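Folach settles into its new packing room on Ogundipe Street

Oltville, 15 Nov 2022

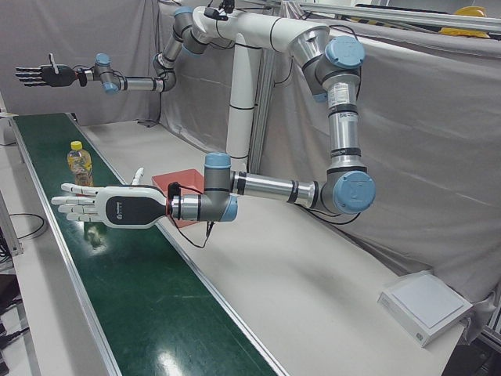
After a good many years of making do in the back half of a garage, the Folach pantry goods company has moved its packing work into a bright room on Ogundipe Street, and anyone who has ever bought a bottle of their cooking oil or cider vinegar at the Oltville market will be glad to hear that the shelves should be a little fuller this winter.

The move was meant to happen in the summer, then at the start of October, and then it slipped again while everyone waited for the electrical inspection (a story familiar to anyone who has tried to open anything in the old part of town). The permit came through at last, and the first full order went out of the door two weeks ago – 900 bottles, bound for the grocery cooperative over in Pindau, which has stocked the Folach label for six years and has been very patient about it.

What strikes a visitor first is how much easier it all looks. In the garage, bottles went from one folding table to another by hand, and the boxes had to be stacked in the hallway, where people then had to squeeze past them with the next lot. Now there is a green conveyor belt with a long white tabletop beside it, so that the bottles can travel while the trays and boxes stay put. Labels are checked under decent light, caps get a last look for a proper seal, and anything with a crooked label goes into a tray to be done over. The crooked ones used to be sold off cheaply at the market, and more than one regular has already asked, with some worry, whether that will go on. It will, we are told, at the same price as before.

The walls have been painted and the floor has been sealed, though the storeroom next door still wants shelving and the loading entrance has a step that makes everybody grumble when there is a full hand truck to bring over it. A ramp is on order. Until it arrives, deliveries are being taken at the front, and neighbors on Ogundipe Street have been kind enough to leave the curb clear in the mornings, for which the company would like to say a warm thank you.

There will be a change for customers too, and a welcome one. Empty glass can now be handed in at the side window on weekday afternoons, and not only at the market stall as in the past. Bottles should be rinsed and the caps kept separate. Please don't soak the labels off at home, as the washing machine takes care of that and half-peeled paper tends to clog the filter.

Folach had hoped to hold an open afternoon before the holidays, with tastings and warm bread, but with the winter orders coming in as they are it has been put off until the storeroom is finished. In the meantime the gift boxes are back, in the two sizes people will remember from last year, and can be ordered at the market stall or at the side window. The larger one sold out early last time, so regulars may want to put their names down soon.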